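Most advice about caring for a wooden tabletop comes from people selling something for wooden tabletops. I've read a lot of it and tried more than I'd like to admit. What follows is what I still do, plus a few things I quit.

## Wiping it down

A damp cloth, wrung out hard, then a dry one. If there's grease, one drop of dish soap in a bowl of warm water. That covers most days.

The sprays are a harder sell. I used Hedance wood spray for 4 months on one half of the table and plain water on the other. The sprayed half smelled like oranges. It also picked up a faint film that grabbed dust, and I had to wash it off with, yes, dish soap. Maybe your finish likes it better than mine did.

Vinegar gets recommended for everything. I keep it away from wood. It can dull some finishes over time, and I don't know anyone who can tell by looking which finish they have.

## White rings

You'll hear mayonnaise, toothpaste, walnut halves, cigarette ash and a hair dryer. I've tried three of those. Mayonnaise did a little if I left it overnight, and plain petroleum jelly did the same for less mess. Toothpaste is an abrasive. It takes off the ring and some of the sheen along with it, so now you have a dull spot where the ring was.

A warm iron over a dry cotton cloth, no steam, a few seconds at a time, is the one I'd bother with. Lift and look every time. Black rings are a different problem — the water has gone into the wood, and no pantry item is going to fix that.

## Small stuff that lives on the table

Half of table care is keeping things from sliding around on it. Grit under a box does more scratching than the box does. Lift the box, wipe under it, set it back. Felt dots help until the glue creeps, and then you've got a gray ring of gum to rub off. The Findetti ones lasted longest for me, though the package says "permanent" and they were not.

Shallow trays beat deep bins for anything small. With a deep bin you end up dumping the whole lot out to find one piece, and the dumping is what dings the top.

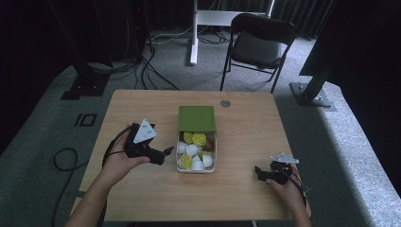 I'd also skip dividers until you've lived with a tray for a couple of weeks. Every divider set I've bought was wrong for what I had. A cut-down cereal box did fine.

## Oil, wax, and the rest

First, find out whether you have bare wood or a sealed surface. Put a drop of water somewhere out of sight and wait 13 minutes. If it's still sitting up in a bead, the top is sealed, and oil will mostly sit there being sticky. If it has soaked in and gone dark, oil or wax may do some good.

Iteo makes a paste wax that I have no complaints about apart from the price. A thin coat, buffed off, 2 times a year. The can suggests monthly. The can would.

## Sanding out a scratch

Check for veneer before you touch sandpaper. Look at the edge and the underside: if the grain on top doesn't carry over the edge, assume it's a thin layer and leave it alone. On solid wood, start at 225 grit or the nearest your store carries, with a block, always along the grain. Where the figure curves, follow the overall direction of the board and use light strokes.

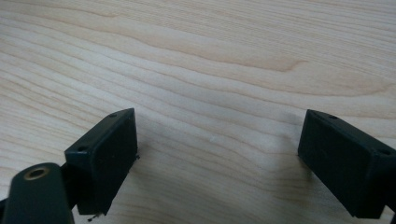 *Pale wood with an arched grain pattern. Sand along the long direction of the lines.*

Wax filler sticks are okay on dark wood. On blond wood I've never matched one. Boonyarit sells a set of light shades and I ended up mixing two of them on a saucer, and it still looks like a crayon mark if the sun's low. From a chair you can't see it.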